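Kelteo community lunch to drop disposable cutlery

May 20, 2024

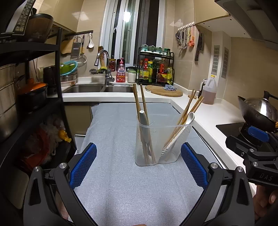 The weekly community lunch at the Kelteo hall will stop handing out disposable cutlery from next month, organiser Liên Phí has confirmed. Diners will be given washable spoons and chopsticks, or can bring their own from home. The change follows a trial that began in January, when the lunch moved to two sittings and the kitchen started washing up between them. Wooden chopsticks and white spoons standing together in a translucent plastic tub are the sort of table setting regulars can expect, with people helping themselves as they sit down.

Ms Phí said the lunch had been spending more on throwaway forks and spoons than on rice.

"We looked at the bills after summer and it was an easy decision," she said. "The food budget is tight and this gives us a bit more to put on the plate."

The lunch serves 136 meals a week across both sittings. It costs $4 a head, and children under 12 eat free. Prices will stay the same.

Cook Lợi Triệu said forks would still be kept behind the counter for anyone who asked. Knives are put out only when the menu calls for them.

The hall's dishwasher was replaced during the trial after the old one broke down twice. Local kitchen supplier Paracha sold the new machine to the lunch at cost and has agreed to service it for a year. Diners are asked to scrape their plates into the green bin near the side door and leave cutlery in the grey tray beside it.

Not everyone was keen at first. Fiifi Baidoo, who has been coming to the lunch for 13 years, said he had worried about longer queues at the second sitting.

"There was a wait the first couple of weeks," Mr Baidoo said. "It's fine now. I bring my own spoon anyway."

The lunch is also looking for two more people to help with drying up and packing away. Shifts run from noon until 2.30pm and a meal is included. Anyone interested can leave their name with Kha Âu at the hall's front desk.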